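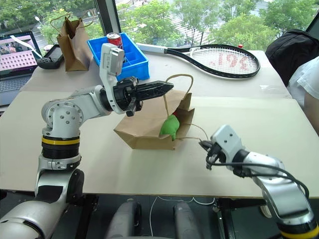 Kraft bag on its side, green plush inside, handle drawn out to the right. Blue divided tray behind.

December 30, 2025

Gift bag packing, continued. Bench 2.

Purpose of today's entry: settle the bag type for the plush line before the Skevthorpe order is confirmed. The order is for 156 bags, one plush per bag, string handles, no tissue. We have two candidate bags in the store, the Plimitz and the Utden. Both are plain brown kraft. The Plimitz has a slightly heavier paper and a glued patch where the string is anchored. The Utden has the string knotted through the paper with no patch.

Method. Bag opened by hand, flaps creased back, plush pushed in until it stops. Bag laid on its side on the board with the mouth towards the front of the bench. One handle pulled sideways until the string is straight, held, released. Then the bag is stood up and lifted by both handles. Five bags of each type, same plush throughout so that the filling does not vary.

Results, Plimitz. No anchor moved on any of the five. The mouth stays open after the flaps are creased, which makes loading quicker but means the plush is visible from above. Bag 3 had a crooked base fold from the pack and leaned when stood up. Used it anyway, same result on the handles.

Results, Utden. Two of the five showed the knot pulling into the paper, with a short tear starting at the hole on one of them. Neither let go completely. The other three held. The mouth closes up again unless the flaps are creased hard, and a hard crease leaves a white line in the kraft which will be noticed by the customer.

Handle length. The Utden string is longer and the loop stands higher when the bag is down. This is convenient on the bench and a nuisance in the carton, where the loops catch on one another. Handles to be tucked inside the mouth before cartoning, whichever bag is used. Dionysis Deligiannis suggests tucking one only and leaving the other folded flat against the outside. Not tried yet.

Plush orientation. Head up is the instruction on the Mitsotakis-Vlachou sheet, but the sheet was written in May for the older, wider bag. In the present bags the plush goes in more easily at a tilt and settles with one side higher. It can be straightened once the bag is upright. Doing it while the bag is on its side only pushes the base fold out.

Board. The loose white board is still laid over the bench top and the seam at its back edge still catches a bag if it is slid towards the rear. Lift, do not slide. If the board is to stay it should be taped down along that seam.

Tray. The blue divided tray is to be used for tags and spare string and kept at the back. Drinks are to go on the shelf by the door and not in the tray. Tags from the last batch were marked and had to be reprinted.

Decision: Plimitz for the full order. Utden stock to be kept for light items – cards, leaflets – and not used for plush.

To do
Check how many Plimitz bags are left and reorder if short of 156 plus spares.
Amend the Mitsotakis-Vlachou sheet: tilt on loading, straighten when upright.
Try Dionysis's handle fold on one full carton and write down whether the loops still catch.
Tape for the board seam.
Put the torn Utden bag in the sample drawer with the date on it.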